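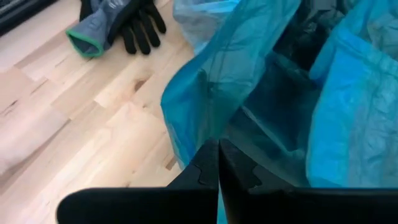
Innes Strachan cut the horror feature Turkden in 70 days, working from 162 hours of footage. He says most of that time went on one dinner argument. "The actors were great, but they never paused in the same place," he said. He wants a cut to close like a pair of black gripper fingers, the two tips coming together at a narrow seam. "If there's a gap, you feel it before you see it."

By Bresance staff, 20/07/2023
Print | E-mail

Strachan started at Werkix, a trailer house, where he learned to throw things out. The first assembly of Turkden had 559 shots in the opening act. "I liked maybe half of them," he said. The director, Ritchie, wanted them all – at least until March, when they watched it with strangers.

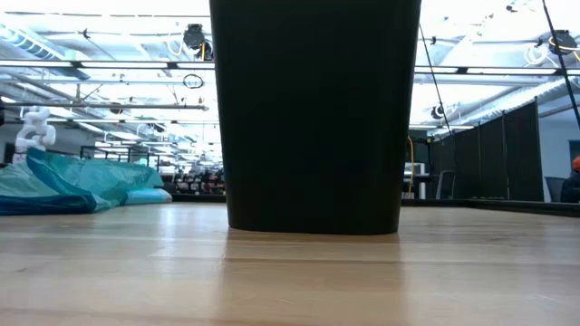 Cutting for a crowd

"People laughed at the cellar door," Strachan said. "It was meant to be the big scare. We took out 12 frames and they stopped laughing."

He still edits with the sound off on the first pass. Music comes last, and he doesn't use temp tracks.
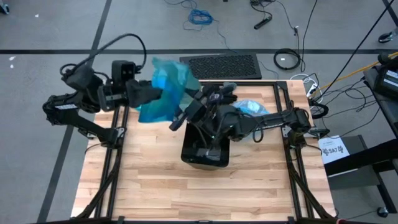
Page 2

His next job is a comedy, which he expects to be harder. "A scare can be late," he said. "A joke can't."

Comments

dollyzoom: Saw this at a midnight show. The dinner scene is the best part.

reelmark: No temp music at all? Brave.

Print this article | E-mail to a friend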